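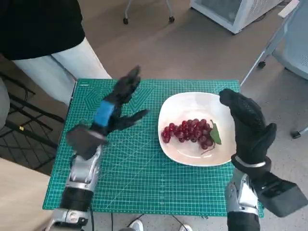 Institut für Medienpraxis – Arbeitsbereich Film- und Festivalbetrieb

Handout zur 3. Sitzung: Wie kommt ein Film in die Auswahl?
Detlef Brinkmann, Stand 2018-01-13

Kurzfassung, ersetzt nicht die Mitschrift. Wer letzte Woche gefehlt hat: erst das Blatt zu den Weltvertrieben lesen, sonst wird Punkt 2 unverständlich.

1. Einreichung

Übungsfall bleibt das Filmfest Stirkau. Mittleres Festival, Spielfilm und Kurzfilm, ein internationaler Wettbewerb. Eingereicht im letzten Jahrgang: 1.177 Titel, davon rund 700 Kurzfilme. Gebühr gestaffelt nach Termin, früh billig, spät teuer. Studentische Arbeiten zahlen die Hälfte.

Begriffe, die sitzen müssen:
Sichtungslink – passwortgeschützt, meist mit Wasserzeichen
Premierenstatus – Welt-, internationale, europäische, deutsche Premiere
Screening Fee – was das Festival für die Vorführung zahlt (nicht verwechseln mit der Einreichgebühr, kam in der Klausur dauernd durcheinander)

2. Sichtung

Vorauswahl zuerst. Jeder Film wird von zwei Personen gesehen, bei Widerspruch kommt eine dritte dazu. Notiz pro Film höchstens eine halbe Seite. Erst danach die Programmleitung.

Daneben der zweite Weg: Einladung. Weltvertrieb schickt direkt, oder die Leitung hat den Film woanders gesehen und fragt an. Im Übungsfall ist das Trirnance mit dem Spielfilm von Burkov. Trirnance will den Eröffnungsabend, Stirkau bietet nur einen Platz im Wettbewerb. Verhandelt wird über Termin, Saal, Reisekosten der Regie und und und. Die Screening Fee entfällt im Wettbewerb meistens, außer Konkurrenz wird eher gezahlt.
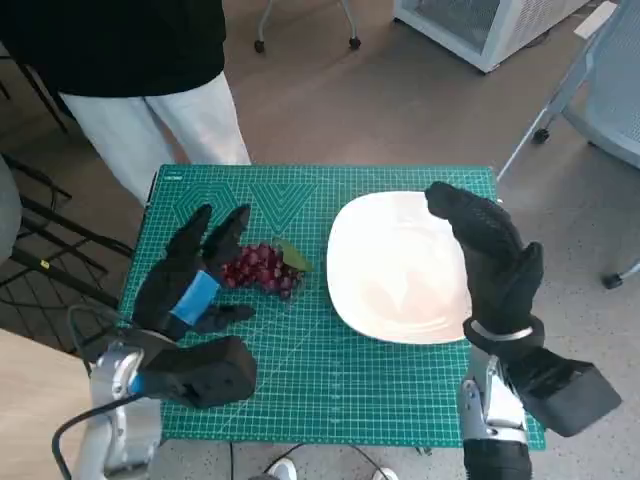
Knackpunkt Premierenstatus. Burkov lief schon auf einem kleinen Festival im Ausland, Weltpremiere ist also weg. Bleibt die deutsche Premiere. Reicht das laut Reglement? Paragraf im Reader nachschlagen, Formulierung ist absichtlich schwammig.

3. Programmierung

Slots zuerst, dann Filme. Großer Saal abends nur für Titel mit Gästen. Dokumentarfilm nachmittags – darüber kann man streiten, haben wir auch. Der Kurzfilm von Makhubela passt thematisch als Vorfilm, ist aber mit 28 Minuten zu lang für den Slot. Möglichkeiten: eigenes Kurzfilmprogramm, Matinee, oder absagen. Absagen bitte immer schriftlich und vor der Pressekonfernez raus.

Kopien: DCP spätestens zehn Tage vorher im Haus, Testlauf mit Untertiteln. Schlüssel (KDM) auf Gültigkeitszeitraum prüfen, auch für die Wiederholung!

4. Geld, nur ganz kurz

Preisgeld Kurzfilm in Stirkau: 2.000 Euro, geht an die Regie und nicht an die Produktion. Beim Langfilm ist es geteilt, Schlüssel steht im Reglement. Rest in der Sitzung zur Finanzierung.

Aufgabe bis zur nächsten Sitzung

Antwortmail an Trirnance entwerfen, eine Seite, auf Deutsch oder Englisch. Es muss drinstehen: welcher Slot, welcher Status, wer die Reise zahlt. Zweiergruppen sind ok, dann beide Namen drauf. Abgabe als PDF im Kursordner, bitte nicht per Mail an mich.

Literatur wie im Seminarplan, Kapitel 4 kann man überspringen, Kapitel 5 nicht.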